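Clorkura bench, notebook, July

8.10 am. Bench 2. Carrying on with the ring rack for the Trulula stall fit-out. Yesterday's glue had a full night so ok to handle.

Rack: black T, crossbar on one post, pegs under the bar. Checked with the small square, bar is level to the bench now. Was leaning a hair to the left before I shimmed the foot with card. Card is temporary!! Swap for a cork pad before it goes out.

Tray: black oval, raised rim, the wide one from Ranasinghe. Came in at 300 mm on the long axis, drawing says 300, good. Depth fine. The rim has a tiny burr on the underside, took it off with 400 paper, wiped down with a damp rag. Do not use the citrus cleaner on these, it left a grey bloom on the last lot.

Layout. Tried the tray three ways:
 - in front of the post, long side across. Best. Anything that slips off a peg ends up in the tray
 - behind the post. Looks tidy, useless, you have to reach round
 - end-on. No. Takes up the whole depth of the bench and the customer side sees the short end

Going with the first. Post wants to sit just behind the back rim, leave 13 mm so you can still get a cloth in there for dusting. Marked it on the drawing in pencil, someone ink it pls.

Bench top. The oil we put on in autumn is holding up well, no rings so far. Grain on this one is lovely on the swirly side, would of been a shame to cover it with the felt. Colour of the top against black is the look Trulula asked for so leave it bare. Glare is a pain before lunch though — pencil lines vanish. Use the white pencil on the black parts and the soft 4B on the wood.

Costs so far 148 for the rack and tray together, not counting my time. Cusix quoted over 2,000 for the full run with delivery, need to ask if that includes the felt liners or not. Suspect not.

To do
 - cork pad under foot
 - second coat on the bar ends
 - try the heavier discs on the outside pegs, see if the post twists
 - ring Cusix re liners
 - more 400 paper, nearly out

11.40. Layout one, tray and bench top.

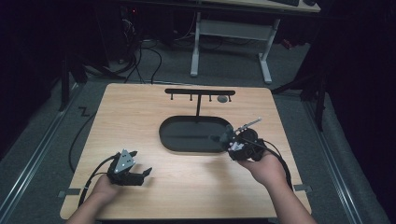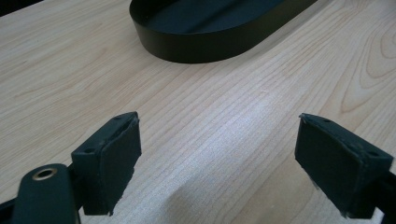

Q for the drawing set: do we fix the tray down or leave it loose?

Leave it loose. Trulula want to lift it out and lock it away at closing, and a screw through the base would wreck the finish. If it skates on the oiled top, put four clear dots under it and try again.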